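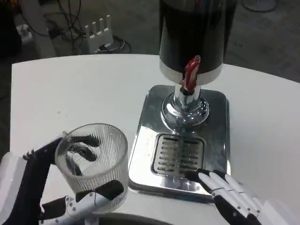

The tap on the drinks dispenser. White table, help yourself.

Jobs > Hospitality > Part-time > Weekend breakfast host

2 min read | 6 shares | 2 comments

Weekend breakfast host wanted – Tarnico guesthouse

We need a morning person. Start February, sooner if you can. Small guesthouse, breakfast served in the front room, mostly walkers and people in town for weddings. Saturday is the big one. If you can't do Saturdays please don't apply, sorry.

What you'd be doing:
- open up at 6, lights, heat, radio on low
- set out bread, fruit, cereal, boiled eggs
- keep the drinks going and wipe down as you go
- check people out if the desk is busy
- strip and reset tables for the next day
- write up what we're short of in the Mukis book (the green one, you'll see it)

No cooking beyond eggs and toast. Molefe does the hot plates when we have a full house and he likes his corner of the kitchen left alone.

You should be friendly before you've had your own breakfast. Some lifting, crates mostly. Food handler card needed, or willing to get one in the first month, we pay the fee. Second language nice, not required. Experience – great but we've hired people with none and they did fine.

Pay: hourly, plus your share of the tip jar, plus breakfast. Works out to 600 a month before tips if you take both weekend mornings, more in wedding season when theres extra shifts. Paid every two weeks. Parking out back, bus stops at the Mirkemach bakery across the street but the first one gets in too late for opening, so you'll need a ride or live close by.

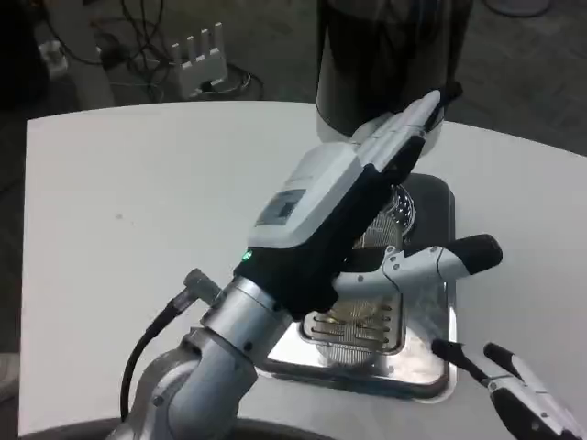 Leopold Marti writes: did this job for two summers. The early start is real and so is the quiet after ten, when you get the place to yourself and can do the tables in peace. Ask for your schedule in writing, it used to change on Fridays.

Fair point, and schedules now go out two weeks ahead.

To apply: short note, phone number, which mornings you can work. Resume if you have one. Drop it at the desk or put it thru the mail slot. Trial shift is paid. We'll call everyone back, might take a few days – we're short handed, obviously.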